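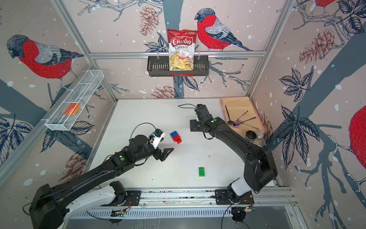

*Bricks and spoons on the white table, with the woodland wallpaper behind.*

## About Rultley

Rultley is a small school for children from three to seven. We have 42 children on roll, taught in three mixed-age groups called Kidlow, Virág and Jornora. The names were chosen by the first families and have stayed the same ever since. Edit Simon is the head of school and teaches Kidlow in the mornings.

## Tables

Most of our day is spent at tables. Each activity has its own table, and children move between them when they are ready. A table is set up before the children arrive at 8:30 and stays set up until lunch.

We like plain white tabletops because small things show up well on them. They also show every smudge and crumb, and wiping down is part of the children's work. Cloths and a bowl of soapy water are kept on the low shelf by the sink.

## Building bricks

We own 1,185 toy bricks. Edit counted them with the oldest group last April, and the number is written on the lid of the main box. The bricks are the kind that press together, in the usual colors. Red, blue and green are the ones that get used up first.

Younger children start with a handful of bricks and no instructions. Joining two bricks and pulling them apart again can take a whole morning, and we leave time for that. Older children build stairs, walls and bridges, and some draw a plan first. A model that isn't finished may stay out until the next day if the builder puts a name card beside it. Everything else is taken apart and sorted by color.

## Spoons and cloths

Our kitchen work starts with a folded cloth and a few utensils. The spoons don't match. They have come from families over the years, so there are black ones, silver ones and a purple one that is always asked for by name. Children learn to fold the cloth, lay the utensils on it, carry them to a place at the table and put them away afterward. From age five they also help serve the midday soup.

## The room

The wallpaper has birds, pinecones and branches on a pinkish-beige background, with small white dots for snow. It gets used in lessons more than we planned. Kidlow keeps a list of bird words, and Virág has been drawing the leaves.

## Groups and hours

Kidlow has 18 children and the other two groups have 12 each. We are open 38 weeks of the year. The morning session ends at 12:15 and the afternoon session at 3:00. Families may choose mornings only.

To visit, please call the office or stop by after the morning session. Visitors are asked to leave their outdoor shoes in the hall.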